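The Gray Towel

The leaflet said that a properly folded towel would change the way you felt about your mornings. Kaede Mizuno read this twice, standing up, with her coat still on. She had felt the same way about her mornings for 30 years and didn't see what a towel could do about it.

Her sister had paid for the course. Three hundred dollars, Greltier Home Method, levels one and two, and no refund after the first lesson. "You'll like it," her sister had said on the phone. "It's very calm."

"I'm calm now," Kaede said.

The first lesson was thirds. Lengthwise, then across, hem to the inside. The teacher was a tall man named Katayama who spoke as if someone were asleep in the next room. He held that most people had never looked at a towel. They had dried themselves with it and thrown it over a door, and they called that owning one.

Kaede had brought the dark gray one because it didn't show anything. She had bought it at Vokley in the December sale, and she suspected it had never been worth the full price.

"Find the corners," said Katayama. "Before you fold, find the corners."

She thought that was a lot of money for corners. All the same she went looking for them on the white board.
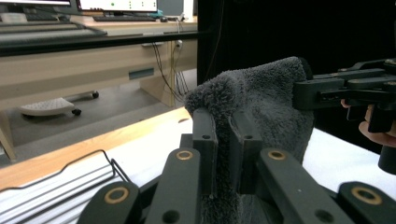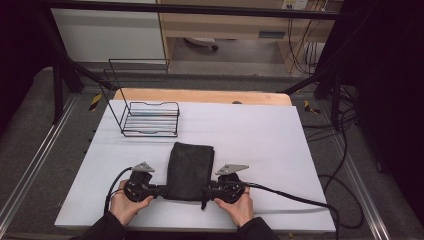
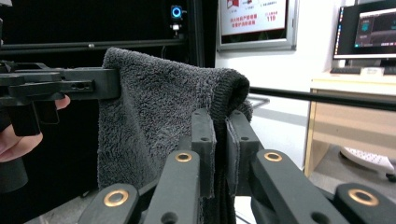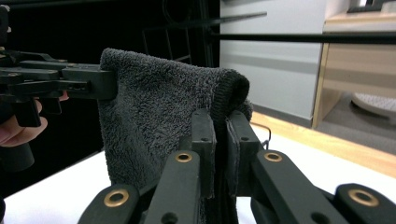 "Now you've met it," said Katayama.

"I've had it since December," said Kaede.

He smiled and moved along. The woman on her left had brought a set of peach hand towels and was already on her second. She had done level one before, she whispered, and it had cured her of snapping at her husband. Kaede asked how long the cure had lasted. The woman thought about it. "Well, it was a weekend," she said.

Kaede made her thirds. The towel was thick and did not want to be in thirds. It lay there with its middle swelling up like bread, and when she pressed the middle the ends came open. She turned the hem in, as instructed. It turned itself out again. She put the flat of her hand on it and kept it there, looking at the clock, and for a while it was folded.

Katayama came back. "What do you notice?"

She wanted to say that she noticed her feet. But he was waiting, with his head on one side, and she had been brought up to answer.

"It's heavier than I thought," she said.

"Yes," he said, very pleased, and wrote something on his card.

It annoyed her all the way home on the Vavgate bus. It was a true thing to say, that was the trouble. She had carried that towel up and down stairs for months and never once thought about what it weighed. She didn't believe that this was worth writing on a card. She didn't believe in the card at all.

At home she hung the towel over the bathroom door, where it always went. Then she made tea, and drank half of it, and phoned her sister.

"Was it calm?" said her sister.

"It was a man telling grown people to find corners."

"But did you like it?"

"There's a level three," said Kaede. "He kept mentioning it. I knew there would be."

She could see the bathroom door from where she sat. One side of the towel hung lower than the other — a hand's width, maybe more. It had probably always hung like that. She told her sister she had to go, and then she stayed in the chair and finished the tea, which took some time, before she got up and went down the hall to see to it.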